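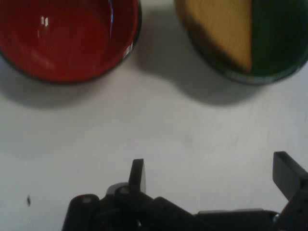 Rote Schale, innen glänzend, mit schmalem dunklem Rand.

# Schalenserie Palgate

Neu im Programm, ab sofort lieferbar. Runde Schale aus Steinzeug, innen rot glasiert, aussen unempfindlich. Für Müsli, Suppe, Salat, Dips. Kommt aus der Werkstatt Trasside, von dort haben wir auch schon die Becher.

Stand der Seite: 12. Jan. 2018 – Preise gelten bis zur nächsten Liste im August.

## Kurz das Wichtigste

- Artikelnummer 586
- Gewicht 300 g
- Verkauf einzeln oder im Karton zu 4 Stück
- Farben: Rot, Sand, Grau (Grau erst wieder ab August)
- Spülmaschine ja, Mikrowelle ja, Backofen nein
- stapelbar, bitte nicht mehr als 8 übereinander

## Zur Glasur

Wird von Hand getaucht, deshalb fällt jede Charge etwas anders aus. Das Rot mal wärmer, mal dunkler. Wer nachkauft und es ganz genau passend braucht: bitte Chargennummer vom Boden durchgeben, wir schauen dann im Lager nach. Klappt meistens, nicht immer.

Kleine Nadelstiche in der Glasur sind kein Mangel. Abplatzer am Rand schon – die tauschen wir um, Foto per Mail reicht.

Unterseite ist unglasiert und geschliffen. Auf empfindlichen Tischen trotzdem lieber etwas drunter legen. Metallspuren vom Löffel gehen mit Zitronensäure oder einem milden Scheuermittel weg, keine Stahlwolle nehmen!

## Passend dazu

**Untersetzer Yusuf.** Filz, rund, im gleichen Durchmesser wie der Schalenboden. Anthrazit oder Natur. Handwäsche, kalt. Nicht in den Trockner, wird sonst hart wie ein Brett.

**Ablage Broker.** Zum Abstellen und Aufbewahren, helle Oberfläche, passt zu allen drei Schalenfarben. Wird fertig montiert geliefert. Zum Reinigen feucht abwischen und nachtrocknen, Chlorreiniger macht die Oberfläche auf Dauer stumpf. Steht auch bei anderem Geschirr gut, haben wir mit den grossen Tellern von Trasside probiert. Tiefe Auflaufformen gehen nicht. 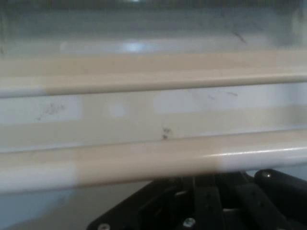 Querstangen in hellem Cremeton, Nahaufnahme.

## Versand

Einzelstücke gehen in der Wellpappbox raus, Kartons ohne Umverpackung. Lieferzeit 4 Werktage, nach Österreich und in die Schweiz länger. Bruch bitte gleich melden und die Verpackung aufheben, sonst zahlt der Paketdienst nicht.

Selbstabholung geht, aber vorher kurz anrufen. Im Laden steht nur ein Teil, der Rest liegt im Aussenlager.

## Gastronomie

Für Cafés und Kantinen gibt es Staffelpreise ab 8 Kartons. Der Rand ist verstärkt und hält den Alltag in der Spülküche gut aus, solange die Schalen nicht nass ineinander gestellt werden. Dann saugen sie sich gern fest – kurz warmes Wasser drüber, löst sich wieder.

Logo auf dem Boden möglich, Mindestmenge 300 Stück. Vorlage als Vektordatei, einfarbig. Keine feinen Schriften, das läuft beim Brennen zu. Muster vorab gegen Berechnung, wird bei Auftrag gutgeschriben.

Deckel sind noch nicht da. Kommen vieleicht mit der August-Liste, Vorbestellungen nehmen wir dafür noch keine an.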